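Marquez to Reopen Mistbridge Mill for Hardwood Kitchen Goods

MISTBRIDGE, February 2026. Marquez, a maker of wooden kitchen goods, will begin production at the former Jadden flooring mill in Mistbridge this spring. The company signed a long-term lease on the building and plans to hire 27 people in its first year of operation.

The mill closed when Jadden moved its flooring work out of state. Marquez will use the main hall for cutting, gluing and sanding, and the smaller north building for drying and storage. The two kilns left on the site will be repaired and put back into use.

Production will start with cutting boards and countertop sections glued up from narrow strips of hardwood. Strips that would be too short or too thin for flooring can be used this way, and the company expects to buy much of its stock from sawmills within 80 miles of Mistbridge. Serving trays and knife blocks will be added later in the year.

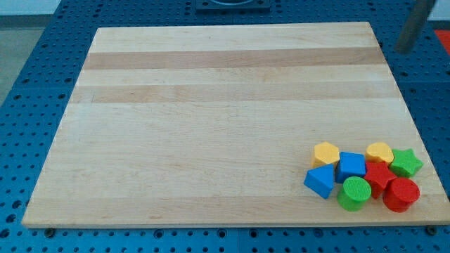

Buying close to home was the main reason for choosing the town, according to Ashraful Bhuiyan, who added that trucking costs had made the company's old supply routes hard to keep up. He said the kilns would let Marquez take in green lumber and dry it on site, "which we have wanted to do for a long time."

Most of the new jobs are full-time positions in machine operation, finishing and shipping. No woodworking experience is required for entry-level work. New hires will receive 40 hours of paid training before they start on the floor. Former Jadden employees are encouraged to apply.

Dust collection and heating equipment for the main hall will be supplied by Erix. Installation is under way and is expected to be finished before the first shift begins. The loading dock on the river side will stay closed until its concrete is replaced, and deliveries will use the Mill Street gate until then.

Applications are being accepted at the mill office during business hours. Sawmills interested in supplying maple, cherry or walnut may ask for the purchasing desk.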